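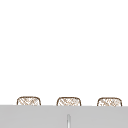

Home | Articles | Random page | Recent changes | Log in

Skorinero

Skorinero is a set of recorded demonstrations for teaching household robots, made by the firm Gornby and first released in July 2019. It holds 2863 demonstrations of kitchen tasks, all carried out by people steering a simulated robot from a distance. It is often cited as proof that remote control is a cheap way to teach robots. The evidence for that claim is thin.

Background

Teaching a robot by showing it what to do is usually done in one of two ways. In hand guiding, a person takes hold of the arm and moves it through the task. In remote control, often called teleoperation, the person works a separate device and the robot copies the movement. Either way the motions are recorded, and a program is then trained to produce similar ones.

Hand guiding gives the teacher a direct feel for weight and contact, but it needs a real arm and a teacher within reach of it. Remote control can be done in a simulated kitchen, where nothing breaks and the room can be reset at once. Gornby chose the second course, and its early papers say little about what was lost by doing so.

Collection

The demonstrations were given by 30 operators using a handheld controller called Wastura. Each operator had a practice period of some three hours before any recording counted. Tasks included turning a tap, moving a cup from one side of a worktop to the other and closing a drawer. The kitchens are drawn simply, with plain backgrounds and few loose objects, and several have seating on the far side of the counter.

Failed attempts were thrown away. Gornby has never published how many there were, so the often repeated figure for time spent per demonstration covers successful runs only and is of limited use to anyone planning a budget. The operators' pauses were also trimmed, which makes the recordings look smoother than the work was.

Results claimed

The firm reported that a program trained on Skorinero could finish most of the tasks in the same simulated kitchens. Tests on a real arm were limited to 6 tasks, all picked by the firm. Press coverage at the time described the robot as having "learned to tidy a kitchen", a phrase that does not appear in the report and is not supported by it.

Criticism

Natália Bragança, who repeated part of the work using the rival Iturra software, found that moving the worktop a short distance was enough to make the trained program miss the tap. She argued that it had largely memorised paths through space. Gornby replied that her settings differed from its own, but did not say which of them mattered.

Kibet Shirima has questioned the comparison with hand guiding. The hand-guided set used in the report was much smaller and came from people with no practice period at all. In his view it shows that practised teachers do better than unpractised ones, and leaves the choice of method open.

Defenders point out that the recordings are free to download and that the faults could be found only for that reason. This is fair as far as it goes. The discarded attempts remain unavailable.

Later use

Skorinero is still used in teaching, mainly as a first exercise. A second release was announced with hand-guided recordings of the same tasks, but none had appeared when this article was last checked.

See also: Iturra; Wastura; Hand guiding

Last edited 2 October 2021

Share this article (3) | Comments (6)

We use cookies to keep you logged in and to count visits. Accept | Manage settings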